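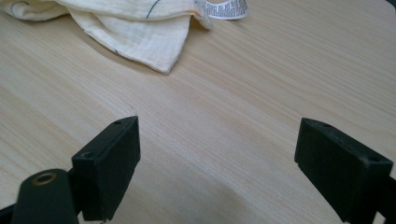 Ticket 251 - left gripper loses its zero during cloth folding
Project: Hulline (two hand-held grippers, shared bench)
Opened by: Amirhossein Rahimi
Opened: 25/01/2019
Status: fixed, leaving open for one more session

What happens: the left gripper starts the session fine. After a few grabs the log says the fingers are still 6 mm apart when they are fully shut. The right one stays at zero all evening. Same firmware on both, built the same week in December.

What I expected: shut means zero. On thin cloth a 6 mm error is the whole game, the log never knows we picked anything up!

Tried so far
1. Re-ran the zero routine. Good for 8 grabs, then off again.
2. Swapped the USB cables left to right. The fault stayed on the left gripper, so the cable is cleared.
3. Swapped the encoder boards. Fault stayed left again. I was so sure it was the board.
4. Opened and closed it 80 times with nothing in the fingers. Zero never moved. This was the best clue of the night - it only slips when it is squeezing something.

Comment from Shokri:
Sounds mechanical to me. Put a paint mark across the pinion and its shaft and go grab some cloth. If the mark splits, there's your answer.

Reply:
Did it, and the mark split on the fourth grab! The set screw on the pinion was sitting on the round part of the shaft and had never touched the flat. Love a problem you can fix with a hex key. Turned the pinion until the screw found the flat, cleaned off the oil, a drop of threadlocker, tightened, left it overnight. Zeroed again in the morning and went back to moving cloth out of the basket.
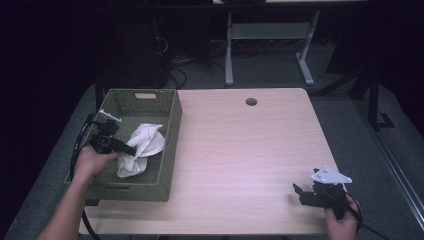

Do I need to redo the zero on both grippers after fixing one?

Only the one you opened up. Each gripper keeps its own zero, so the other side is untouched. Shut the fingers with nothing between them, hold for a couple of seconds, and save.

Still to do
- check the right pinion too, same screw, same builder (me)
- add the flat to the build notes
- ask Ostix if they have longer set screws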